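Skalley photo server, three months in

Print this page | E-mail this page

I wanted my pictures off other people's computers, and after two failed tries with old hardware I gave in and bought a Skalley, the little two-drive box that comes with photo software already on it.
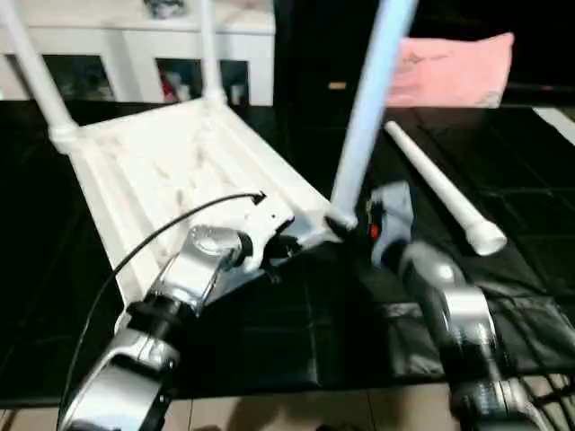
Setup took me one evening, and most of that was finding a spare network cable. You plug it in, go to the address printed on the lid, make a password, and it starts asking where your photos are. Mine were in 161 folders, half of them called "new" or "new2", and it swallowed the lot (duplicates and all!) and sorted them by date. My scans came up as being from 1582, so it clearly has its own ideas about files with no date in them. You can fix those in batches - select, right click, type the year - and I got through 600 of them while listening to the radio.

The phone app is the part I love. It backs up over wifi as soon as I walk in the door, and search is quick, even on my old phone. Oldřich Hubáček wrote a free add-on that puts albums on a map, and I use it all the time now.

Gripes? The fan is louder than I'd like for the first 30 seconds after it wakes up, and sharing an album with someone outside the house means making them an account. I'd love a plain link. The manual is thin too, but the user forum is friendly and I had an answer by breakfast.

I'm ordering a second one for my sister in October.

Print this page | E-mail this page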